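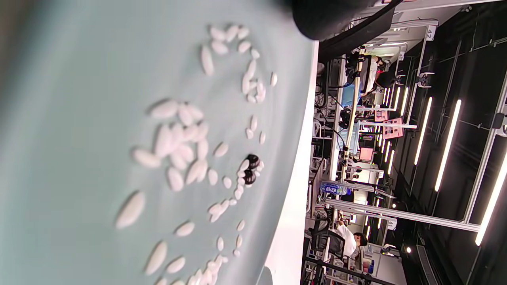

White grains on a pale green surface.

Kistano rice dispenser, 12 kg: review

We get through a lot of rice in our house and used to keep it in the sack it came in, folded over and held with a peg. The Kistano is a tall plastic bin with a lever at the front. You fill it from the top, push the lever, and a measured portion drops into a drawer at the bottom. I bought it from Votstead in June and have used it most days.

Putting it together took a few minutes. The drawer slides in, the lid clips on and there are four rubber feet to press into the base. The instructions are drawings only. One of the feet was missing from my box and Votstead sent another without any fuss.

It holds 12 kg if you shake the rice down as you fill. The lid has a rubber seal, and a small tray inside it for a moisture packet, which you have to buy yourself. There is a window down the front so you can see how much is left, but the last portion or two sit below it.

One push is meant to give 150 g. With basmati I get slightly less, and the figure drops again when the bin is nearly empty. With short grain it is very close. If you need an exact weight you will still want scales. For an ordinary weeknight dinner it makes no difference to us.

The drawer is the weak part. It has no stop at the back, so if you pull it quickly it comes right out and you will be sweeping the floor. The older Stestard model, which my sister has, has a catch for this. The Stestard holds less, though, and its lid is looser.

Cleaning is a nuisance. The drawer and lid can go in the sink, but the lever section does not come apart. Rice dust builds up behind it. I use a dry pastry brush when the bin is empty and that gets most of it. Do not rinse that part, as it takes days to dry.

I also looked at the Sethi, which has 2 compartments and would suit anyone who keeps white and brown rice. It was too wide for our cupboard. The Kistano fits beside the bread bin with the lid just clearing the shelf.

Good: capacity, seal, narrow base.
Bad: drawer, cleaning behind the lever.

Four stars. I would buy it again at the sale price.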